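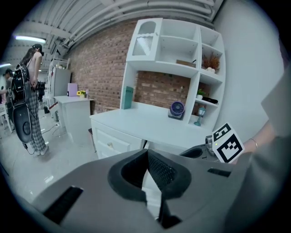 Guides > Hand-held grippers > Flikomar > Section 4

Section 4: Setting up the Flikomar for a first recording

Applies to the Plalport kit, hand unit and marker cube. Last revised 10/7/22 by Adesuwa Anozie.

The booklet in the carton says the Flikomar is "ready in moments." Ours wasn't. The steps below replace pages 3 and 4 of that booklet, which skip the marker check altogether and put the memory setting after the first recording, where it does you no good.

Before you start

You need the hand unit, the cube with its black-and-white markers, the charger and a room with ordinary furniture in it. A desk with shelves over it is plenty. The sales sheet recommends buying the Plillent practice set for this. We tried it and went back to a desk fan and a book.

4.1 Powering up

1. Charge the hand unit until the battery icon stops moving. The percentage readout jumps around and should be ignored.
2. Hold the power button until the unit buzzes twice. One buzz means it has gone into pairing mode. Let go and try again.
3. Look for the green light on the small silver camera beside the finger.

Note: The green light tells you the camera has power. The booklet says it means "recording," and we lost an afternoon to that. Check the file counter.

4.2 Fitting the marker cube

4. Slide the cube onto its mount until it clicks. If you feel no click, take it off and wipe the mount.
5. Check that one large marker faces forward and another faces up. The software will accept a cube that has been put on turned, and it won't warn you.
6. Wiggle it. A little give is normal on this model, though I wouldn't call it good.

Caution: Do not clean the markers with alcohol. The print came off one of ours.

4.3 Memory and file names

7. Open Settings, then Storage, and set the clip limit to 168. The factory value is higher and the unit freezes before it gets there.
8. Type a room name. Leave the "smart naming" option off. It gave two different rooms the same name.
9. Enter setup code 2165 when asked. The code is the same for every kit, so don't treat it as security.

4.4 Clearing the work area

10. Walk the route you plan to record and look at the floor first. A black cable on pale tile is easy to see from the doorway and easy to forget once you are watching the gripper.
11. Agree with anyone else recording in the room on who works where. Two people can share a room if they don't share a shelf.
12. Take off loose sleeves and anything that dangles.

Caution: The finger will close on whatever is between it and the pad. The brochure's "soft touch" claim did not hold up when I tried it on a paper cup.

4.5 Test grasp

13. Pick something light with a plain shape. Small potted plants are a poor choice for a first try, and dried arrangements are worse.
14. Bring the gripper in slowly, squeeze, lift and hold to a count of 3.
15. Set the object down where it started and release the trigger all the way. A half-released trigger is logged as one long grasp.
16. Play the clip back before doing another. If the marker overlay jitters, repeat steps 4 to 6.

Note: Plalport says calibration lasts "for the life of the product." We redo it every morning. In March we skipped it for a week and threw the week out.

Is the extended service plan worth it?

I can't recommend it on what we've seen so far. It covers the hand unit and leaves out the cube, and the cube is what we keep replacing. Read the terms yourself before you pay.

Prev: 4 Contents | Next: 5 Moving files | Support | Print this section

Comments (3)

Janssen
Step 5 saved me. Mine had been on sideways since I unpacked it and the software said "excellent" the whole time.

tk_bench
Does the clip limit survive an update? Mine went back to the factory number and I only noticed when it froze.

Adesuwa Anozie
@tk_bench No, it resets. Check step 7 after every update. I've asked for a fix and got a link to the booklet.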